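Fans, plugs and the back bedroom

22nd July

The heat came back this week, so the fans have come out of the cupboard under the stairs. We have more of them than I remembered. Every warm spell I seem to buy another one, and every autumn they all go in together with the leads wrapped round them, and I forget what we own.

This year I decided to get everything out at once and see what was worth keeping. The two big pale green ones came first. They are my favourites and take up the most space. They have cream blades and a heavy round base, and they will do a whole bedroom on the low setting. I bought the first from Drestasley in a March sale, when it was too cold to want one, and went back for the second.

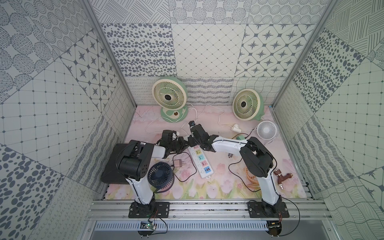
The small ones are harder to judge. The navy one lives on my desk for most of the summer and I wouldn't part with it. The peach one was a present from Jeanine and goes in the kitchen when I'm baking. The little white one I had forgotten completely. Kiros has asked for it for his office, so he can have it.

Then there are the plugs. I keep adapters and chargers in the same box as the fans – a bad habit, as I can never find one in January when I need it. The power strip with the coloured sockets is staying, mostly for its USB ports. It means I can charge my phone by the bed without hunting for a charger. The travel adapters have gone into a freezer bag with the suitcase.

Cleaning is dull but worth doing before you switch anything on. I unplug the fan, take the front grille off if it will come off, and wipe the blades with a damp cloth and a drop of washing-up liquid. An old paintbrush gets into the grille. Everything dries overnight before it goes back together. I allow 30 minutes for a big one.

Tadeusz says I should label the leads. I have bought the labels, and they are still on the kitchen table.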